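Cleaning bot hits out of your server logs before you count visitors

Quick one. Had to do this again in March for the Fillari site and figured I'd write the steps down this time.

If you get your visitor numbers from raw access logs, a big chunk of them is junk. Crawlers, uptime checkers, scripts poking at login pages you don't even have. On Fillari the log said 2105 visits for the week. After cleanup, a lot fewer. Better to know.

What you need

Shell access to the server, or a downloaded copy of the log. Basic grep. A text editor. Half an hour.

Step 1. Copy the log

Never work on the live file. Make a folder called work, copy access.log in there, unzip any rotated ones you want included. Check the dates at the top and bottom of the file so you know what period you've got.

Step 2. Pull out the user agents

In the combined log format the user agent is the last thing in quotes on each line. Get them all into one file, sort, count the repeats, sort again by count:

awk -F'"' '{print $6}' access.log | sort | uniq -c | sort -rn > agents.txt

Open agents.txt and read from the top. The ones that say bot, crawler or spider are easy. Also look for curl, python-requests, and plain empty agents that show up as a single dash.

Step 3. Make a block list

New file, badagents.txt, one pattern per line. Keep them short. Mine has 41 lines now but it started with 4, so dont worry about getting everything the first time. No blank lines in the file! A blank line matches every line in the log and you'll end up with nothing.

Step 4. Filter

grep -v -i -F -f badagents.txt access.log > clean1.log

The -F matters. Without it grep reads dots and plus signs as regex and you get odd matches.

Step 5. The ones that lie

Some bots send a normal browser agent. Sort by IP instead and look at the heavy hitters. I had one address with 152 requests, all for the same page, no images, no CSS. Real browsers load the stylesheet, unless it's cached. That one went into badips.txt.

Be careful with office networks tho. Wenjie Guo pointed out that everyone at Cinport comes through one address, so I nearly threw out a whole company of real readers. Look at what they requested before you add the IP.

Put a space after each address in badips.txt, put a ^ at the start, escape the dots, and drop the -F for this pass:

grep -v -f badips.txt clean1.log > clean2.log

Step 6. Drop the static files

Only if you're counting page views. Images, css, js, fonts, all out. Same trick, different list. 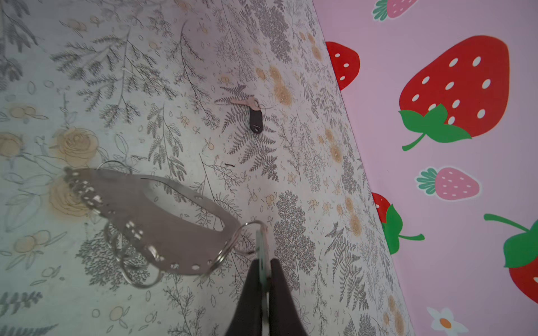

Do I have to redo the block list every month?
Just skim the top of agents.txt each time and add whatever is new – the old lines keep working.

Step 7. Compare

wc -l on the original and on clean2.log. Write both down somewhere with the period they cover. If the clean one is almost empty, something in your list is too broad. "Mozilla" is the usual culprit, pretty much every browser sends it.

If you run more than one site, keep one shared agent list and seperate IP lists. Ximeng Fan does it that way for Safavi and I've copied the idea.

Still to do: a cron version that mails me the two counts. Will add it to this page when it works.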